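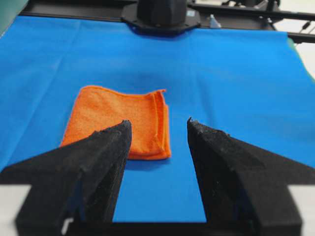
The planner was not the problem, according to Deepak, and he would say so again in writing if Pramila wanted it in writing.

She did. He typed it into the ticket while she read the log over his shoulder. Run 337 had ended the way the previous five had: grasp pose proposed, grasp pose accepted, trajectory computed, trajectory rejected by the controller on a joint velocity limit. The towel had stayed folded.

'Your trajectory asks for a wrist speed the controller won't allow,' she said.

'The controller's limits changed on the last merge.'

'The limits are in the config. You read the config.'

'I read the config at start-up.'

Pramila scrolled back. The Vendberg stack had been written by a man called Texier, who had left in September and commented sparingly. One line above the limit check said only: see Testow. Testow was the old simulator. It had been switched off before either of them was hired, and its wiki page redirected to the holiday calendar.

She opened the repository history instead. The planner loaded the limits once and cached them. The controller reloaded them every 100 cycles. Between the two sat a retiming function of 690 lines, which scaled every trajectory to the cached values and then, in its last block, scaled it again for payload. The payload was set in grams. The function expected kilograms.

'How heavy does it think a towel is?' Deepak asked.

'Heavier than the arm.'

He deleted his comment from the ticket. She noticed, and left hers as it was — 'planner', with no verb.

The fix took four minutes and the tests took roughly an hour. At ten past seven the retimer returned a trajectory, the controller accepted it, and the log went on to a line neither of them had seen before: perception timeout, retrying.

'That's Dragica's,' said Deepak, and reached for his coat.

Print this story | E-mail to a friend

Comments (3)

B. Kanaujia: Cached limits. I had to go and lie down.

gakcombe_reader: Would a unit error really get through review?

B. Kanaujia: Yes.

We use cookies to remember your reading preferences. Accept | Settings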